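Purnham Opens Loose Produce Counter in Jurkimville

JURKIMVILLE, October – Purnham, the family grocery company, announces the opening of its new loose fruit and vegetable counter in the Jurkimville store. From this month the customers can choose their fruit and vegetables piece by piece, put them in a basket and pay by weight. The counter replaces the wall of pre-packed bags which stood in the same place for many years.

The idea came from the customers themselves. In the spring, Purnham put a short paper form next to the cash desks and asked what people would like to change in the produce department. The store received 408 answers. The most frequent wish was to buy smaller quantities. Many people who live alone wrote that a bag of six apples is too much for them, and that they would like to buy one avocado for today and maybe one more on the weekend. Others wrote that they want to touch a mango before they pay for it.

"We read all the forms, also the ones which were not so polite," says the Purnham store team. "The message was clear. People want to take two apples if they need two apples."

The counter is 23 feet long and has two levels. It was planned together with Gullinness, a shop furniture maker, which also fitted the lighting over it. The trays are black, and the color was discussed for a long time. The first proposal was a light green, but on the test counter the avocados and the limes were difficult to see against it, and the red fruit did not look so fresh. On black, the apples and the mangoes show their color very well. The avocado is still a dark fruit on a dark tray, and for this reason the store has placed its price sign in yellow.

The trays have raised walls, so that round fruit does not roll to the floor, and each tray can be lifted out and washed. The staff will do this every evening after closing. It is not planned to fill the trays to the top. Purnham prefers to put out a small quantity and bring more from the cold room during the day, so the fruit on the bottom is not pressed by the fruit above it.

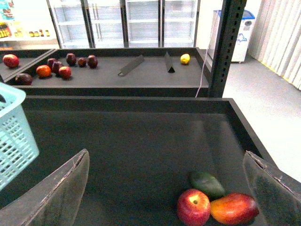
Baskets will be available at both ends of the counter. They are made of plastic with holes in the side, and a customer can rinse the produce at home directly in the basket if he or she wishes to buy one. The price for a basket is 2 dollars. Who brings an own bag or box from home can have it weighed at the service desk before shopping, and the weight will be taken off at the cash desk.

The supply for the counter comes through Okabe, the wholesale partner of Purnham for fruit and vegetables. Okabe delivers in the early morning, before the store opens at 7 a.m. The assortment will change with the season. Apples, tomatoes, eggplants and avocados should be available during the whole year, while mangoes depend on the import and can be missing for some weeks.

For the opening month, the store has prepared a small gift. The first 100 customers who buy at the counter receive a recipe booklet with simple dishes for one or two persons, among them a baked eggplant with tomato and a salad with mango and avocado. The booklet is also available at the service desk for one dollar, as long as there is stock.

The pre-packed bags do not disappear completely. Potatoes, onions and carrots will still be sold in bags on the shelf behind the counter, as many families asked for this on the forms.

About Purnham

Purnham is a grocery company with its main store in Jurkimville. It sells fresh food, household goods and bakery products. The produce department is open during all store hours, from 7 a.m. to 9 p.m.

Questions from the press can be left at the service desk of the Jurkimville store or sent by mail to the Purnham office at the same address.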